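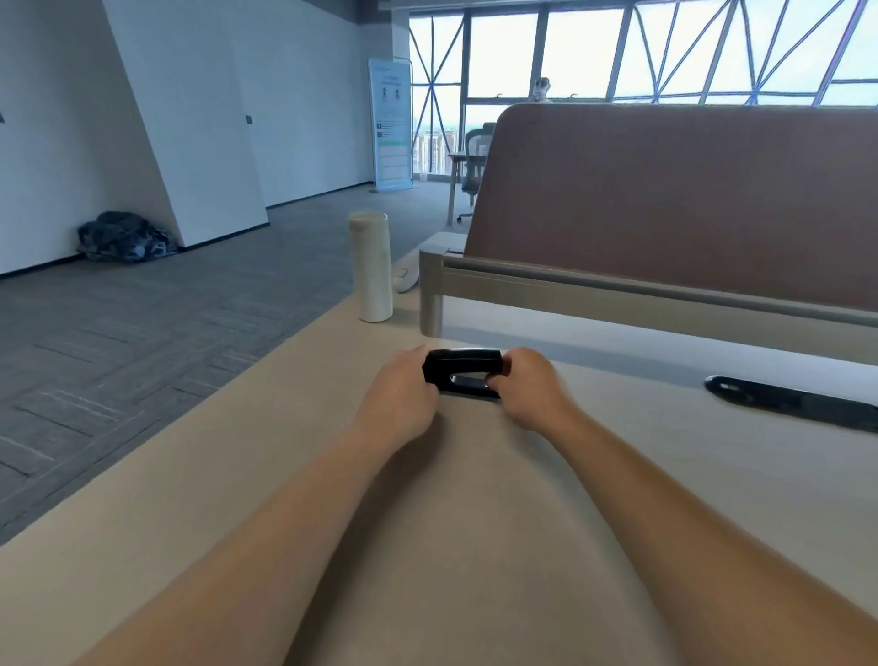 Welska two-arm desk cell: stapler slips when the top is opened

Posted May 1, 2020 in Import and setup

welska_bench
We have a Welska two-arm cell set up at desk height. The job is to take hold of a small black stapler at both ends, lift the top and close it again. The grip points were taken from a person doing the job by hand, one hand on each end, then brought in with the Daltik Import tool. Holding the closed stapler is fine. When the left arm starts to lift, the body turns on the desk and the right gripper loses it. The log has 2,687 cycles since the last service and 1,771 of them finished without a stop. Nearly all the stops are at this step. Pads were changed in March. Grip force is 80 per cent on both sides. Should I raise it on the right?

prosser_cell
No, leave the force alone until you have looked at the grip points. A rounded, glossy body gives the pads very little flat area, and more force tends to push it out sideways. The two ends need different grips once the top moves. Look at how the hands do it.

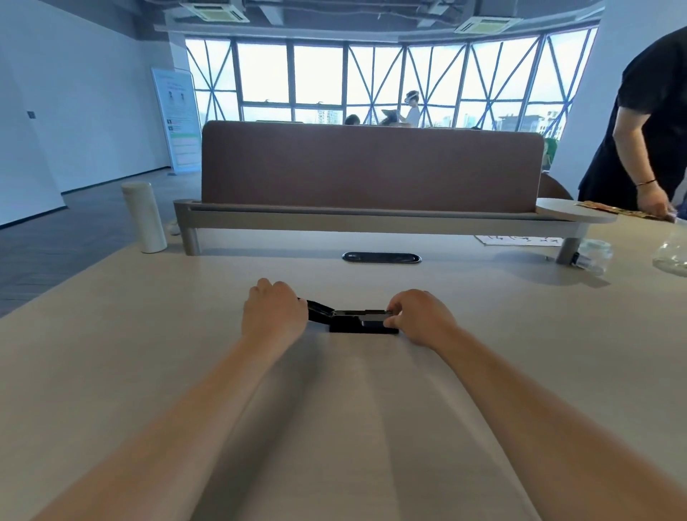
Page 1 of 2

The left fingers are curled over the raised end. The right fingertips pinch the end that is still flat, with the thumb pressed on top. If your import has the same grip at both ends, the right arm has nothing bearing down while the left one lifts.

What I would do:
1. Stop the cell and lock it off.
2. Wipe the pads and check that both are seated.
3. Run the zero check on each arm. A small error on the left looks just like your fault.
4. Save the closed grip and the lifting grip as separate points.
5. On the right, add downward load before the left arm moves.
6. Run 16 cycles at low speed and read the right wrist load at the start of the lift.

If the load drops at step 6, move the right point further towards its own end of the body.

import_only
had this, new pads fixed it

welska_bench
Pads were seated. The left arm was out on the zero check and I have reset it. The import had stored one grip and mirrored it, so I have split it as described. The slow cycles ran with no stops. Full speed still gives the odd one, and I am moving the right point next.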